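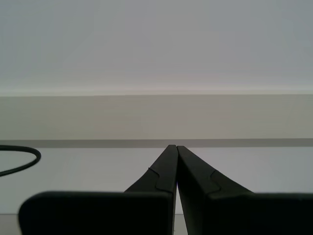

Dedos de pinza de color negro, con las puntas casi juntas.

Servicio de Asistencia a Cocinas - Zestalbridge
Incidencia n.º 1.051
Asunto: Crema de limón sin huevo que no espesa y suelta líquido tras el enfriado
Categoría: Elaboraciones / Postres / Espesantes
Prioridad: Media
Estado: Cerrada con seguimiento
Solicitante: Cocina central, partida de postres
Equipo afectado: Marmita con agitador Rullar
Ficha afectada: Crema de limón con bebida de avena, gestor de fichas Trukulus

Descripción facilitada por el solicitante

La crema de limón prevista en el menú de marzo presenta una textura inadecuada. La elaboración sale de la marmita con una consistencia aceptable, aunque algo más fluida de lo habitual. Después del paso por el abatidor y del reposo nocturno en cámara, las raciones muestran una capa de líquido transparente en la superficie y el interior no mantiene la forma al introducir la cuchara. El sabor es correcto y no se aprecian olores anómalos.

La producción afectada es de 683 raciones. Se ha retirado del servicio y se ha sustituido por fruta fresca. La partida de postres indica que la misma ficha se había elaborado sin problemas durante el invierno y solicita que se determine si el origen está en el almidón, en la marmita o en el procedimiento.

Ingredientes según ficha: bebida de avena sin azúcar añadido, azúcar, almidón de maíz, zumo de limón, ralladura de limón, aceite de girasol de sabor neutro, sal y una pizca de cúrcuma para el color.

Registro de actuaciones

08:15 - Apertura
Se recibe la incidencia y se asigna al área técnica de elaboraciones. Se solicita al centro la siguiente documentación: hoja de producción, registro de temperaturas de la marmita, etiqueta del almidón y versión impresa de la ficha que se utilizó en la partida. Se pide asimismo que se conserve en cámara una bandeja identificada y que no se intente recuperar el producto mediante una segunda cocción hasta nueva indicación.

09:40 - Documentación recibida
El centro remite la hoja de producción y la etiqueta. El almidón es de maíz, nativo, de la marca Bundgaard, la misma referencia que figura en la ficha. El saco se encontraba dentro de fecha y almacenado en lugar seco. La hoja de producción no recoge el momento en que se incorporó el zumo. Se solicita aclaración.

10:20 - Comprobación de cantidades
Se contrastan las cantidades pesadas con las que calcula Trukulus para el número de raciones indicado. La proporción entre almidón y bebida de avena coincide con la de la ficha base. El azúcar también coincide. Queda descartado un error de escalado en los ingredientes secos.

En el zumo de limón se observa una discrepancia. La ficha base lo expresa en peso, mientras que la copia impresa en uso en la partida lo expresa en unidades de fruta. El limón recibido en las últimas entregas es de mayor calibre que el del invierno, y el centro confirma que se exprimieron todas las piezas previstas sin pesar el zumo resultante. La cantidad incorporada fue, por tanto, superior a la de la ficha, sin que pueda precisarse en qué medida.

11:05 - Aclaración del procedimiento
El centro comunica que el zumo se añadió en frío, junto con la bebida de avena y el almidón ya disuelto, con objeto de ahorrar un paso al final. Este cambio se introdujo de manera informal y no está reflejado en la ficha. La versión vigente establece que el zumo se incorpora con la calefacción apagada, una vez que la crema ha hervido y espesado.

Valoración provisional: el calentamiento prolongado de un almidón nativo en medio ácido debilita su capacidad espesante. Con un volumen pequeño el efecto puede pasar inadvertido, puesto que la cocción dura poco. En la marmita, el tiempo necesario para alcanzar el hervor es mucho mayor y la crema permanece caliente durante el dosificado.

11:50 - Revisión de la marmita
La marmita Rullar está dimensionada para tandas de hasta 2.000 raciones, de modo que el volumen elaborado se encontraba dentro de los límites de trabajo. Se revisa el registro de temperaturas: la crema alcanzó el hervor y la sonda no muestra interrupciones. No obstante, el agitador permaneció en velocidad alta durante todo el proceso, incluida la fase posterior al espesado. La agitación intensa de una crema ya gelificada rompe la estructura y favorece la separación de líquido en frío. No se considera la causa principal, si bien se anota como factor añadido.

12:30 - Instrucciones para la prueba de contraste
Se pide al centro que prepare 3 muestras en cazo, con la misma bebida de avena y el mismo saco de almidón, conforme a lo siguiente:

Muestra A. Procedimiento de la ficha vigente. Zumo pesado e incorporado fuera del fuego.
Muestra B. Zumo pesado, incorporado en frío desde el inicio. Cocción lenta.
Muestra C. Zumo incorporado fuera del fuego. Batido enérgico de la crema durante el enfriado.

En todos los casos debe disolverse el almidón en una parte de la bebida fría, reservada antes de calentar el resto. La mezcla se vierte en hilo sobre el líquido caliente, removiendo con varilla, y se mantiene un hervor suave hasta que desaparezca el sabor a almidón crudo. El aceite se añade al final, fuera del fuego. Las muestras se cubren con película en contacto con la superficie y se enfrían en el abatidor. 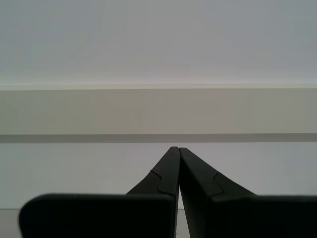 Se recuerda que las muestras deben valorarse al día siguiente y no a la salida del abatidor. La separación de líquido se manifiesta con el reposo, y una lectura temprana podría dar por buena una crema que no lo es. Cada recipiente debe llevar su letra en la tapa y en el cuerpo, dado que en una ocasión anterior las tapas se intercambiaron durante el traslado a cámara y fue necesario repetir la prueba.

16:10 - Consulta adicional del centro
El centro pregunta si sería suficiente con aumentar la cantidad de almidón y mantener el zumo en frío. Se responde que no se recomienda. El incremento compensaría en parte la pérdida de consistencia, pero daría una crema de textura pastosa y con sabor a harina, y el resultado variaría con la acidez de cada partida de limones.

Pregunta también por la posibilidad de utilizar almidón de tapioca. Se informa de que proporciona una textura más elástica y brillante, adecuada para otros postres de la carta, pero que requeriría una ficha propia y nuevas pruebas de dosificado. No se autoriza la sustitución directa en la ficha actual.

Día siguiente, 09:00 - Resultado de la prueba

Muestra A. Firme al corte, superficie lisa, sin líquido visible. Sabor a limón fresco.
Muestra B. Fluida. Líquido transparente en la superficie. Sabor a limón más apagado, con un ligero matiz cocido.
Muestra C. Consistencia intermedia. Pequeña cantidad de líquido en el borde del recipiente. Textura algo granulosa.

La muestra B reproduce el defecto comunicado. La muestra C reproduce una parte del mismo. El saco de almidón Bundgaard queda descartado como origen, al haberse obtenido con él una crema correcta en la muestra A.

Día siguiente, 09:45 - Diagnóstico
Causa principal: incorporación del zumo de limón antes de la cocción del almidón.
Causas concurrentes: exceso de zumo por dosificación en unidades de fruta; agitación en velocidad alta después del espesado.

Medidas correctoras

Retirar de la partida la copia impresa de la ficha y sustituirla por la vigente en Trukulus, en la que el zumo figura en peso.

Exprimir, colar y pesar el zumo antes de encender la marmita. El sobrante se destina a aliños o se conserva refrigerado para su uso en la misma jornada.

Incorporar el zumo y la ralladura con la calefacción apagada y el agitador en velocidad baja, únicamente hasta obtener una mezcla homogénea.

Reducir la velocidad del agitador Rullar en cuanto la crema comience a espesar. El ajuste se realiza desde el panel, sin detener el ciclo.

Dosificar en caliente, sin demora, y no remover las raciones una vez iniciado el enfriado.

Anotar en la hoja de producción la hora de incorporación del zumo. Se ha añadido una casilla a tal efecto.

Sobre la producción retirada
El centro solicita autorización para aprovechar la crema afectada como relleno de bizcocho. Se deniega. Aunque el defecto es de textura, el producto ha superado el plazo de conservación que el plan del centro fija para esta elaboración. Debe eliminarse y registrarse como merma, con referencia a esta incidencia.

Día siguiente, 13:20 - Respuesta del solicitante
El centro acepta las medidas y comunica que la copia impresa ha sido retirada. Indica que existía una segunda copia en el cuarto frío, con la misma redacción, que también se ha eliminado. Solicita que se revise la ficha de la crema de naranja, cuya cantidad de zumo podría estar expresada en unidades.

Día siguiente, 14:05 - Revisión de fichas relacionadas
Se comprueba la ficha de la crema de naranja. El zumo figura en peso, pero el orden de incorporación no está indicado. Se corrige la redacción. Se revisa asimismo la salsa de maracuyá, que no lleva almidón y no requiere cambios. La ficha del relleno de manzana queda pendiente - utiliza un espesante distinto y debe consultarse con el proveedor.

Cierre
La incidencia se cierra con seguimiento. El centro remitirá la hoja de producción y la valoración de textura de la próxima elaboración de crema de limón en marmita. En caso de que vuelva a observarse líquido en la superficie, deberá responderse a este mismo registro, sin abrir uno nuevo, y conservarse una bandeja identificada en cámara.

Pendiente: ficha del relleno de manzana.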